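Red and white check cloth next to black metal – too much?

ziklow24
I bought a checkered cloth, brick red and off-white, from Vukora. My husband says it looks like a pizza restaurant. Should I return it?

Esar_home
Sorry, I agree with him. Big checks make a room restless. Plain linen is safer.

ziklow24
But plain is so sad in December. The squares have soft corners, so for me it is calmer than a normal check.
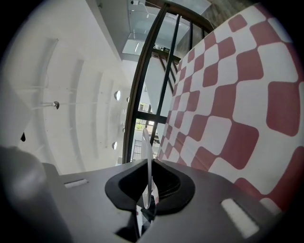 I would keep all the other things in one color and wash it at low heat only.

mirabel47
Keep it! Black and red are old friends.

Esar_home
Then please wash it alone the first time.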